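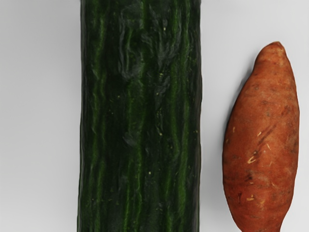 I wanted to compare two grippers before October, when I must decide which one we buy for the real arm. A demo unit of the Lirketti costs 499 dollars only to borrow, so I did the first round in simulation. The other candidate is the Carkley, and for this one I already had a good model, thanks to Abenezer Wolde, who shared his files with me.

The test is simple. There is a kitchen table with a plate on it, and the arm must go down to the vegetables and take one. I ran 1,203 attempts with each gripper on the same controller, Jarngate, with its default settings. I changed only the starting angle of the wrist.

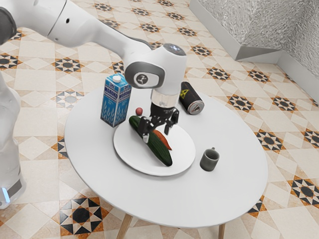 Wrist still a bit high, fingers open over the plate.

The cucumber was easier than I expected. It is long, so even when the grasp was not centred, the fingers found something to hold. The carrot was harder. It lies close against the cucumber, and one finger has very little space to go between them. With the Lirketti I lost many attempts there. The Carkley has thinner tips and it was better, but it is slow to close – I counted 8 seconds in the worst case, and I don't know yet if this is the gripper or my controller.
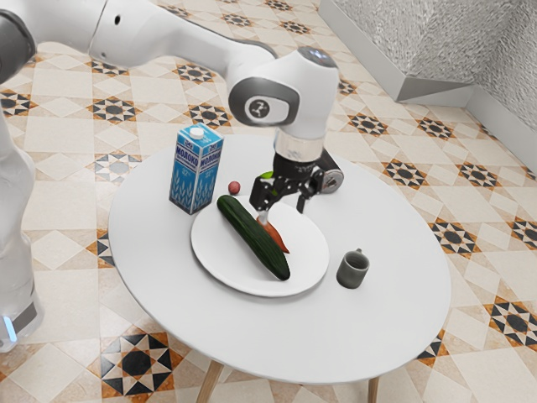
Coming down for the carrot. The milk carton stays where it is in all runs.

I also tried the camera position. From far away, the colour of the carrot is enough to find it. From close, the skin textures help more, and the depth estimate became less nervous. I learned this from an old tutorial by Vasiliauskas and I recommend it, although the code needs some repair.

For now I prefer the Carkley. Next I will repeat everything with friction set lower, over 3,000 attempts this time, and I will write the results here.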